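Moving the recipe box over

My mother kept her recipes on index cards in a gray metal box. When she moved to the apartment in Pomare she gave the box to me, and it sat on top of my refrigerator until May, when I finally started copying the cards out. I'm writing down how I did it because two cousins have asked.

There are 144 cards. I had guessed a lot more. Plenty of them are duplicates with small changes, like the three cards for poppy seed roll, one of which calls for orange peel and one of which says only "as before, less sugar." I typed all three. I don't know which one she made when we were kids, and she doesn't remember either.

I tried scanning first. The library in Cukham has a flatbed scanner you can use for free, and it did a fine job on the newer cards, the ones in ballpoint. The older ones are in pencil, and my grandmother's handwriting leans so far over that the software read nearly all of it as commas. After one afternoon I gave up and typed. I did 12 cards a night at the kitchen counter, between the end of supper and ten o'clock, and skipped a night when I felt like it.

The typing was easy. The measurements were the slow part. My grandmother cooked for a boarding house in Zadamitz before she was married, and some of her cards are still sized for that. The dumpling card starts with 3000 grams of flour. I cut that one by a factor of 8 and it still fed the two of us for two days, with some left to fry in butter. Other cards have no amounts at all. The one for bean soup says "beans, the good pot, enough water" and then gives very exact directions for the onions.

Where I could work out an amount by cooking the thing, I put my number in brackets so it's clear which part is hers and which part is mine. Where I couldn't, I left it alone. I'd suggest doing the same. My aunt copied some of these years ago and filled in the gaps without marking them, and now we have a honey cake recipe in two versions with no way to tell what was on the original, which is lost.

Corey Hollis, who I used to work with, told me to sort the file by main ingredient. I tried it and went back to the order they were in the box. My mother had her own system, with soups next to cookies and all the pickles at the back, and I find things faster that way because I grew up looking for them there.
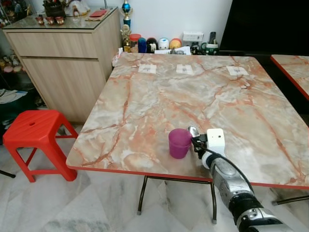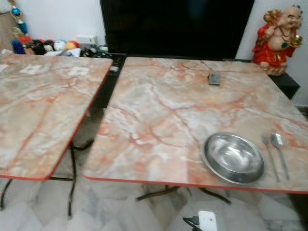

The marble-pattern tabletops with the red edges.

I did get tired of the counter by the end. It's the wrong height for typing and my shoulders hurt. If I were starting over I would set up at a real table and leave everything out until it was finished, instead of clearing it away every morning to make coffee.

A few practical notes. Don't take the cards out of the box in a big stack. I dropped one section and spent an hour putting it back in order. Photograph the backs, too. I nearly missed a whole recipe for plum butter that was written on the back of a card for meatloaf, and several backs have names and phone numbers that meant something to my mother even though they meant nothing to me. She was happier to see those than the recipes.

Save the file in more than one place. Mine is on the laptop, on a stick in the desk drawer, and printed out in a binder. The binder is the one I use. It already has oil on the strudel page.

The only card I haven't been able to read is one headed Prudik, underlined twice. It might be a person, or the name of a dish, or a store. It lists eggs, vinegar, and a third thing that is either "caraway" or "carefully," and under that it says to wait until morning. My mother says it isn't her writing or her mother's. I typed what I could and left a blank line for the rest — if anyone in the family knows, please call me.

The box is going back on the refrigerator. The cousins will get the file by email once I've fixed the page numbers, which went wrong somewhere in the pickles.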